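Tarnance opens simulated household task collection to research partners

Skisdale — Tarnance has confirmed that the first stage of its simulated demonstration programme is now complete. The collection, known as Bestus, holds 562 recorded demonstrations of handling tasks set in computer-generated rooms, and will be made available to partner laboratories from December.

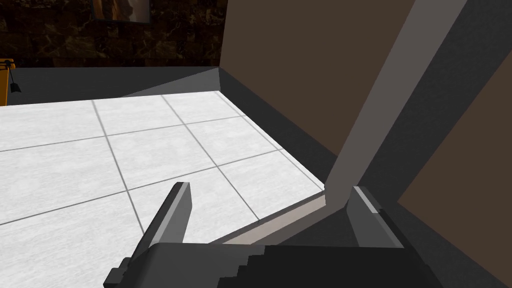
Programme Communications Office, Tarnance

Bestus was set up to supply learning systems with examples of ordinary handling work: approaching a surface, closing on an object, lifting it and carrying it through a furnished room. Each demonstration is guided by a trained operator at the company's Skisdale site. The operator's commands are stored together with the rendered camera views, so that a system in training can relate what was seen to what was done.

Operators work in sessions of no more than 2 hours. Every demonstration is then checked by a second member of staff before it is accepted. Attempts that end in a dropped or missed object are kept in a separate part of the collection and labelled as such, at the request of laboratories that wish to study recovery from error.

Views recorded close to the gripper form a large share of the material. They include periods in which the fingers are open and empty over a tiled surface, as partners had asked for the approach to be kept in full.
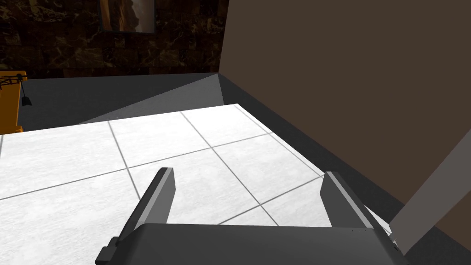
Research and Development

The simulation work has been carried out with Zamudio, which prepared the room models and is responsible for the lighting and surface settings. Under the agreement between the two companies, 10 room layouts will be supported by the end of the second stage. Tarnance will continue to recruit and train operators, and Zamudio will maintain the software used to replay and inspect finished recordings.

The second stage will give more attention to tasks in which two arms share the same working space. These take longer to record and have a higher rate of rejection at the checking stage — almost double that of tasks done with one gripper — and the operator training course has been extended accordingly. 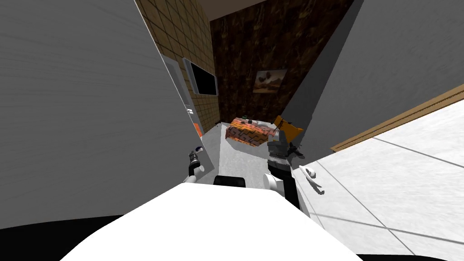 A simulated robot holds a small orange-yellow box in its right hand. Render: Bestus programme.

Tarnance expects the collection to reach 1,000 accepted demonstrations when the second stage closes. Laboratories wishing to apply for access should write to the Bestus programme desk at Tarnance, Skisdale, stating the intended use and the number of researchers involved. Applications from teaching institutions will be considered on the same terms.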